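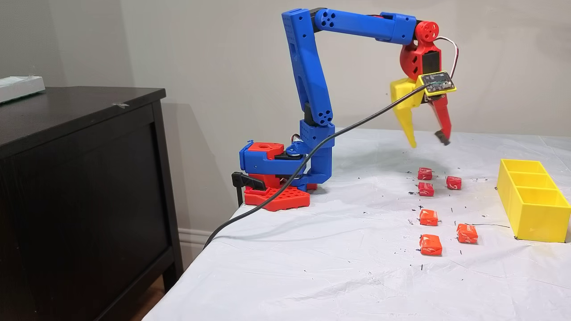

**Combien faut-il prévoir pour monter un poste de tri avec un petit bras imprimé en 3D ?**

Comptez 872 € pour un premier poste complet, et 1 616 € si vous en voulez deux avec un stock commun de pièces de rechange. Ce sont nos chiffres chez Trosasard, arrêtés au 30/06/2020, imprimante non comprise.

## 1. Partir de la tâche

Avant d'ouvrir le moindre catalogue, écrivez en une ligne ce que le bras doit saisir et où il doit le poser. Pour nous : un bonbon emballé, un bac à trois cases. Cette ligne décide de presque tout, la portée, la force des servos, l'ouverture de la pince (et elle évite d'acheter trop gros !).

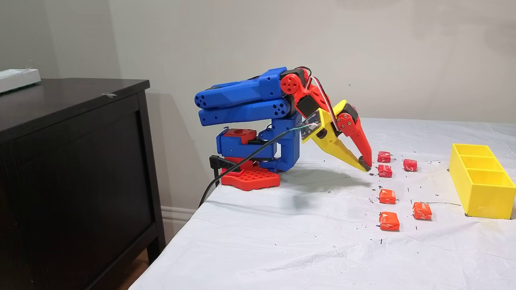 *Pince abaissée près des bonbons, bac jaune à droite.*

## 2. Répartir le budget

Notre découpage pour le premier poste :

- servos et moteurs : la plus grosse ligne, prenez-en de bons ;
- électronique, câbles et alimentation : 200 € ;
- filament, visserie, serre-joint : 60 € ;
- le reste en réserve, dont un servo d'avance pour le poignet.

Nous commandons les servos chez Woreo et le filament chez Kotora. Demandez les frais de port avant de comparer, l'écart est parfois surprenant.

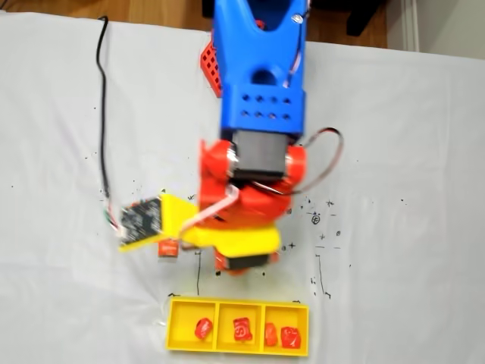

Passez ensuite au plan de table. Tracez les repères au feutre directement sur la nappe : l'emplacement du bac d'abord, puis les points de prise. Ça ne coûte rien, et quel plaisir de remettre tout en place en quelques secondes après une pause !

## 3. Commander en deux fois

Première commande : de quoi assembler la base, l'épaule et une seule pince. Faites tourner le bras une bonne semaine, notez ce qui chauffe ou prend du jeu, puis passez la seconde.

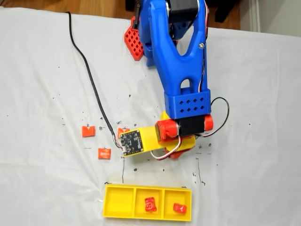
Gardez aussi une ligne pour les câbles longs. Ceux du kit Murthy étaient trop courts dès que le bras s'étirait, et nous avons dû en racheter. Le second poste est prévu pour octobre, avec les mêmes fichiers d'impression et une pince un peu plus large.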